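Okoth Brings Automation to the Sultthorpe Packing Hall, and the Kettle Stays Where It Is

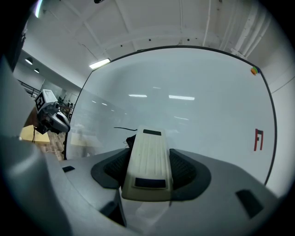
Is anyone losing their job over this?
All 185 people who worked at Sultthorpe before the change still have a contract, and the agreement signed in August rules out redundancies linked to the new equipment for as long as it is in use.

Okoth, which packs and ships spare parts for kitchen appliances, has switched on its first automated picking line at Sultthorpe. The line was designed and installed by Skurkasetti and runs on Zallov, the firm's own scheduling software. It handles 3,843 different parts, most of them small, many of them springs, and a good number of them apparently designed by somebody who disliked fingers.

Until this year each of those parts was picked by hand from racking that runs the length of the hall. Pickers walked, bent, reached, and walked back again. The arms now do the small-parts picking, and the people who used to do it check orders, pack awkward items, teach the arms new grips and decide what to do when a door seal refuses to be lifted by anything, living or otherwise.

"I was told for years that the robots were coming," said Genalyn Mangubat, shift lead at Sultthorpe. "They came, and on the first morning I had to show one how to pick up a washer. It took until lunch. I've trained school leavers who were quicker, but they did talk more."

Staff have a say in what the arms are taught and in what order. Requests go on a list, anyone can add to it, and the list is worked through every fortnight. The most popular request so far was the oven lamp bulb, which pickers had long regarded as a personal enemy. The second was for an arm to take part in the annual stocktake. That one is under review.

Retraining was offered to everyone on the hall floor, in paid hours, and 20 people have completed the full course so far. They can clear a stopped line, swap a gripper pad and write a new picking routine without calling Skurkasetti, who say they are delighted and only slightly hurt. Course graduates move up a pay grade. Those who would prefer to stay in packing can do so on their present grade, with the same hours and the same arguments about the radio.

Shift patterns have changed too. The late shift now ends at 9.30 pm instead of 11 pm, as the line can finish the overnight small-parts orders with two people on site. Sultthorpe's car park, never a place of great beauty, is said to be much improved by being left earlier.

The start was not entirely smooth. In its first week the line sorted 211 left-hand hinges as right-hand hinges, with great confidence and at impressive speed. All of them were caught at the checking bench, by people, before any reached a customer. Okoth has since added a second check and retired the phrase "fully automatic" from its internal posters.

"We bought the line to take the walking and the bending out of the job," said Jahangir Kanagaratnam, operations director at Okoth. "It has done that. It has also given us a few new problems – more interesting ones, I'm told, by the people who have to solve them."

A second line, for medium-sized parts such as pump housings and drawer runners, is planned once the hall floor has been consulted on where it should go. The first proposed layout put it across the route to the canteen and was withdrawn the same afternoon.

Press visits to Sultthorpe can be arranged through the Okoth press desk. Visitors will need flat, closed shoes, which can be borrowed from reception in most sizes.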